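Freya Mapplebeck on Keeping Pianos in Tune

14 May 2020

Freya Mapplebeck has not tuned a piano in nine weeks, the longest break she has taken since she started. She answered the phone in her kitchen in Masstead, where she had been sorting a drawer of old tuning pins by size.

"I keep thinking I should be using the time better," she said. "I've regulated my own upright twice. It didn't need it the first time."

Mapplebeck has worked as a piano tuner for 32 years. Her territory is Masstead and the towns up the river as far as Dremard, with a few customers past that whom she sees once a year. Most are people with a piano in the front room. The rest are churches, two high schools, a dance studio and a hotel bar.

She did not grow up with a piano. Her parents had a reed organ that came with the house, and at 13 she took the back off to find out why the low F kept sounding. A pencil was wedged under the pallet. She spent the rest of that summer cleaning the reeds and putting them back.

"I got two of them in the wrong way around and lived with it for a year," she said. "Then I worked out how to hear which ones they were. I'd say that was my first lesson in tuning."

After high school she took a job at Poon, the music store on Canal Street, selling sheet music and guitar strings. The store had a workshop in the basement where two men rebuilt player pianos and old uprights. She asked if she could sweep up. Within a few months they had her gluing hammer heads, and by the second year she was doing the rough tunings on pianos that had just been restrung.

"A restrung piano won't hold. You tune it and it's flat the next day. So you give those to the kid, and the kid goes around and around on the same piano for weeks. It's a very good way to learn and it's very dull."

The hard part, she said, was learning to turn the pin without bending it. A tuning pin is a steel peg driven into a block of hardwood, and it can twist a little before the bottom end moves. A beginner hears the note come up to pitch, takes the lever off, and the pin relaxes and the note goes with it. She broke strings. She also loosened a few pins enough that they had to be replaced with the next size up, and the store took the cost of the pins out of her pay.

The lever she uses now is an Ekero with a rosewood handle. She bought it used in her third year and has replaced the tip several times. She owns a lighter one as well, which she carries as a spare and doesn't like.

Mapplebeck tunes by ear. She sets the A above middle C from a fork, builds the middle octave from that by listening to the beats between notes, and then works outward to both ends. She has an electronic tuning device and uses it when there is noise in the building, or when she has several pianos to match in one day at the schools.

"People ask me which is better and I don't have a strong opinion. The machine is fine. It doesn't tell you the pin is loose or the bridge is cracked. You still have to be paying attention."

An ordinary tuning takes her an hour and a half. A piano that has been left alone for ten years takes longer, as the overall tension has dropped and pulling up one section makes the others sag. She goes through it fast once, leaves everything a little sharp, and then does the real tuning. Often she asks to come back in a month and do it again.

She writes down every visit. Each piano gets a page with the maker, the serial number, the pitch when she arrived, the humidity in the room and whatever she did. She also puts down practical matters such as where the bench is kept, which door to knock on, and whether the dog has to go outside first.

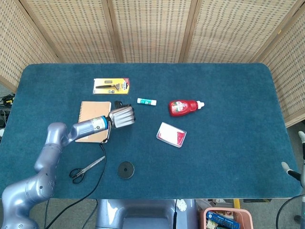 At the end of last December she went through all of the pages and made a clean list. It came to 388 pianos, including some she will probably never see again. A few have gone to the dump. One was sold to a family in another state, who called her from there to ask what had been done to it.

"I could tell them everything back to the first visit. They were pleased. I think their new tuner was less pleased, because I'd written that the treble bridge was starting to go and they were hoping it wasn't."

The records also show her what the seasons do. In Masstead the heat comes on in the fall and the air in most houses dries out. The soundboard shrinks and flattens, the strings go slack, and the middle of the piano drops more than the ends. In summer it all swells and goes sharp. She has one customer whose piano stands over a floor register, and its pitch moves so far between winter and summer that she has given up trying to average it out.

Her advice is mostly about where to put the instrument. An inside wall is better than an outside one. Keep it away from radiators, fireplaces and windows that get afternoon sun. If the room falls much below 40 percent humidity in winter, run a humidifier, and keep running it, as a machine that is switched on only when someone remembers does more harm than none.

"I don't mind plants on a piano. I mind people watering them there."

She is asked often about free pianos. There are always several being offered, and most of them have been in a garage or a basement. She will look one over before a family hires movers and charges a small fee for it. Over half the time she tells them to leave it where it is.

"They've already told the child, so I'm not popular. But if the block is gone, I can't tune it, and neither can anyone else. They'd be paying movers to bring in a heavy cabinet."

The work has changed less than she expected. There are fewer uprights and more digital keyboards, and the churches have cut back from four visits a year to two. On the other side, the man who used to cover the towns around Dremard retired and she took on most of his customers. She has had three apprentices. One still tunes, in a city a long way off. One moved to organ work, and the third decided after a winter of restringing that he would prefer to be a carpenter.

Hearing is something she thinks about. She wears plugs for the top two octaves, where the test blows have to be hard, and has her ears checked every other year. Her wrist is more trouble. She had it in a brace for part of 2017 and learned to use the lever left-handed on the lower half of the piano, and she has kept on doing it that way.

She doesn't play much. Asked what she plays to check her work when she has finished, she said it was the same thing every time, a hymn in E flat and then a slow scale in tenths. Customers sometimes stand in the doorway waiting for something grander.

"I had one lady ask if I knew any Chopin. I told her I knew what it was supposed to sound like."

When visits start up again she plans to take the houses in the order they were canceled, and to ask people to open a window and stay in another room. The high schools want her in August. The hotel bar has not said whether it will reopen. Their piano is a small grand with a cigarette burn on the lowest key, and she last saw it in December.

"It'll be flat," she said. "They had the heat on all winter and then they turned it off and locked the doors. I'd like to get in there with a hygrometer, just to know."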